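Ammont Community Meals – Progress Report to the Bisgaard Fund
Prepared by Asger Lauritsen, 14 Apr 2026
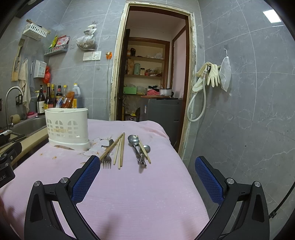 Report No. 9

Quick update, full accounts to follow. Served 1558 lunches since the last report, up on the same stretch last year. Tuition-aid families now eat free – that change went through fine, no complaints so far.

Kitchen lease: Gendano agreed to hold the rent until October. Signed copy is with Steinar Ladefoged.

Freezer is still the problem. Bronditz quoted twice, second quote higher than the first, waiting on a reason. Meanwhile we are buying meat in small lots and paying more for it. Would like to move 80 dollars a week from printing to food untill this is settled – please confirm by email.

Staffing. Two cooks left, one replaced. Steinar covering the early shift, can't go on past the summer.

Menu: noodle days and the bean stew are most popular. Fish pie dropped. Forks and chopsticks go out at both sittings now, people take what they they like.

Still to do: allergy cards, new van insurance, hood inspection.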